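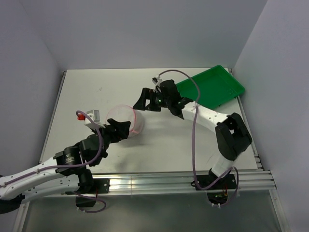

Lulex puts two-armed robots on the returns bench at Prirnach

21 November 2023, for immediate release

I've been running the returns floor at our Prirnach depot long enough to have opinions about tubs, so when the office asked who wanted to write this release I put my hand up before anyone from marketing could get to it. Sorry, marketing!

The news first. From today Lulex is using two-armed robot cells for part of the sorting work on reusable kitchen containers. The cells were built with Fondik, who make the control software, and the project goes by the name Pîrvu. We started with one cell in March and we now have 24 of them.

If you don't know us, we collect used food tubs, baskets and trays from canteens, wash them and send them back out. Between the washing and the sending there is a bench, and at that bench people pick up a tub, turn it, look at the rim, look at the base and put it down again. We get through 1370 crates on a busy week and every one of them has to go past somebody's hands. I did that job for years. My wrists still remember it (and so does my physio, who I suspect has a boat because of me).

What the cells do is the picking up and turning. Each one has two arms fixed to the front rail of a white table, with a gripper and a small camera on each wrist. Having two arms matters more than I expected, because a round tub likes to roll off when you poke it from one side. Soft, cloudy plastic was the hardest thing to get right, as you can see the table straight through it, and we spent most of the summer on that alone. Plain walls round the table helped a lot. So did banning the patterned mats I'd bought, which I am over now, more or less.

So what about the people? I know that's the bit my own mum will skip to. There are 34 of us on the floor, same as before the cells came, and the company has put in writing that no job goes because of Pîrvu. What has changed is the day itself. Bench shifts used to be the full eight hours. Now you do two hours on the bench at most, then you move to looking after a row of cells, or to repairs, or to the canteen desk, where you talk to the kitchens about what keeps coming back cracked. Everybody who looks after cells has had paid training and gets the higher rate for it.

It hasn't all been smooth. The first training week was too short and we said so, and it has been made longer. Some of my workmates liked the bench, knew it inside out and would rather have been left there, and a few of them still are, by choice. The cells are slower than a quick pair of hands, too. On a good day one cell turns almost 1000 tubs, and I could beat that before my tea went cold back in my prime. It does do it without a sore thumb, though, and I'm happy to let it have that one.

Next up are lids, which are thin and stick together and drive everyone mad. We'd like to have those on the cells by spring. Night shift will be asked first how they want their rota to look, as they were asked last the previous time and they haven't let me forget it.

Press visits to Prirnach are welcome on weekday mornings. Please book through the Lulex press desk, wear flat shoes and allow time for the safety talk. Questions about the software should go to Fondik, who understand it far better than I do.

Ends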